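Dondale repair workshop teaches its robot arm by hand

Old desktop computers are getting a second life in Dondale, and the newest pair of hands on the job belongs to a robot. The Kurnari project has spent the summer showing an arm how to work inside a PC case, with a person guiding every move from a set of hand controls across the room.

The team has recorded 589 runs so far, and the plan is to reach the next stage in October. Each run covers one small job, done slowly and then done again with the case shifted a little on the bench.

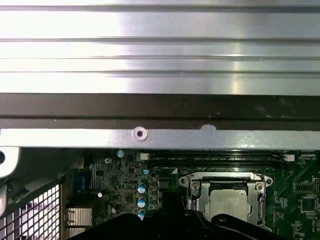
The gripper's view of the motherboard, with the memory slots marked DIMM_CPU1 and the processor socket below them.

"You stop thinking about the controls after a while and just reach," said Nelly Salazar, who leads the project. "The first time I got the gripper down beside the processor without touching anything, I cheered so loudly they heard me in the office!"

Learners start with 20 minutes on an empty case before moving on to one with its parts still in. Jhair Villca, the quickest of the 12 people trained to date, says the cables are the hardest bit, as they never lie the same way twice.
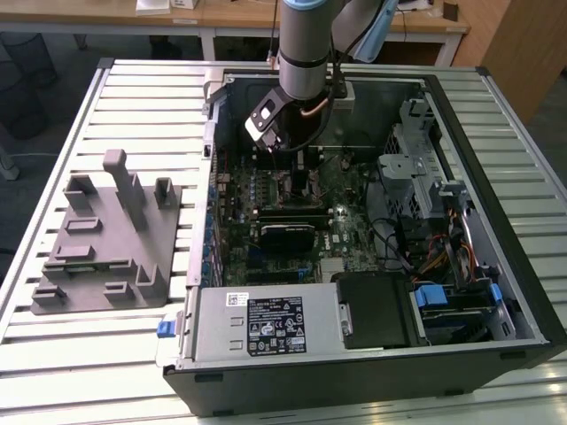 By Catriona Chisholm
Dondale, 30th July

Visitors to the workshop's open afternoon had a go too, and the queue was a long one. Mercedes Huamán, who is 38 and had never held the controls before, steered the arm over an open tower and brought it back up safely at her second try.

The recordings will be used to train the arm to attempt the same jobs without a guide. More open afternoons are planned, and places can be booked at the workshop's front desk.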